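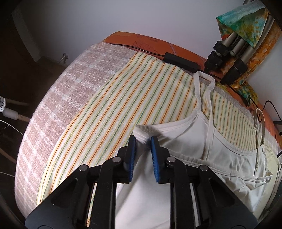

Chapter 5
Showing, Then Telling: How a Robot Learns from Your Hands

Think of the last time you taught someone to fold laundry. You probably didn't say much. You picked up a shirt, did it slowly, and let the other person watch. This chapter takes that same instinct and gives it to a machine, and I think it's the most exciting idea in the whole book! A white tank top on a bed is a fine place to start. When two ridged blue pads close on the hem, the cloth bunches into a narrow fold between them, and the rest of the garment keeps its own wrinkles and its own opinions about where the straps should go. Try writing that down as a list of joint angles. Now try doing it with a gripper in your hand. The second way takes a few seconds, and it captures things you would never have thought to write.

In Chapter 4 we programmed the Lareck arm to stack blocks, and every block was the same size and stayed where we put it. Cloth does neither. Pull one corner and the far side moves too, often a moment later and in a direction you didn't plan. People handle this by feel – a little slack here, a second grasp there – and most of us couldn't explain how we decide.
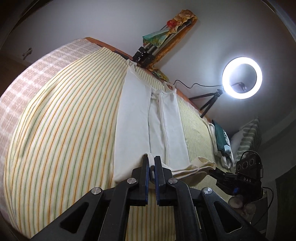
So we record the deciding. There are 2 common ways to do it, and you will use both before the end of the term. In the first, you hold the gripper yourself and do the task directly, which is called hand-held demonstration. In the second, you sit at a controller and drive a distant arm, which is called teleoperation. The Suvarna exercises use the first method and the Sorkano exercises use the second. Students tend to have a favorite within an hour (mine is the hand-held kind, and I'll try to be fair).

A single demonstration is called an episode. It begins before the fingers touch anything and ends after they let go. For the Fivgate project at the end of this chapter you will collect 100 episodes of one folding task, and you will set 24 of them aside for testing.

Before you read on, fold a shirt with just a thumb and one finger of each hand. Do it slowly, and write down each place where you let go and grabbed again. Keep the list next to you for Section 5.1, where we turn those moments into labels.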